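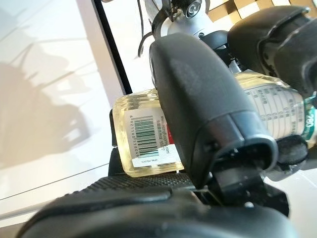

Does the grip controller need to know how full the bottle is? It needs to know how the weight shifts, and the fill level is only one way of getting there. We estimate the load from the wrist in the first moments of the lift and let the controller work from that.

Home | Notebook | Planner | Perception | Logs

31 January 2025, Fedir Stelmakh

Big day for the Canetti branch! The new slip term is merged and it runs inside the main control loop now, where before it sat in its own process and shouted over a socket. Latency on the grip correction dropped to 19 ms. I reran the old log through it three times because I didn't believe the number (same result each time, and the plots are lovely).

What changed, for Haiyan and anyone else picking this up: the force target used to be fixed per object class. Now the class only gives the starting value and the estimator moves it. Soft plastic still gets a ceiling, set in grip_limits, please don't raise it without telling me. Clear plastic is still the worst case for depth. The cloud comes back full of holes and the fitter happily puts a cylinder where there's only counter behind it.

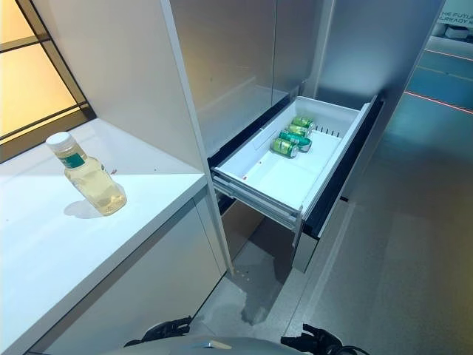 Task order is the other half. The planner was treating "drawer open" as a yes/no fact, so any plan that reached over the drawer got the same clearance as one that didn't. Boonsong's patch stores the opening as a distance and feeds it straight to the collision model. So much better! Out of 351 replayed plans, 301 now pass the clearance check first time. Most of the rest fail on the elbow, which is a seed problem in the IK and I think I know where.

Cans lying on their sides still come out of the detector with the long axis flipped now and then. Harmless for the grasp, bad for the place. Tried sorting the axis by the previous estimate and it helps, though it sticks if the first guess is wrong. Leaving it behind a flag until I've got something cleaner.

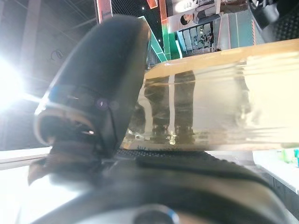
Khrystyna-Mariia Levchenko wrote back within minutes: for flat-walled containers she would drop the shape fit altogether, take the edges from the wrist view, and only ask depth for the support surface. She has a version of that in the Landlow repo from August and says it needs 44 lines changed to build against our message types.

I love this idea. It also gets rid of the reflection filter, my least favorite file. Pulled her branch, it builds, one test red (timestamp mismatch, wrist clock versus head clock, same old thing). Will fix the sync first, then compare both on identical logs with the seed pinned.

Still open: Syahrul wants the force trace in the viewer next to the plan steps. IK seeds, see above. Rename slip_gain2, sorry everyone.

Last updated by F.S., after the second replay run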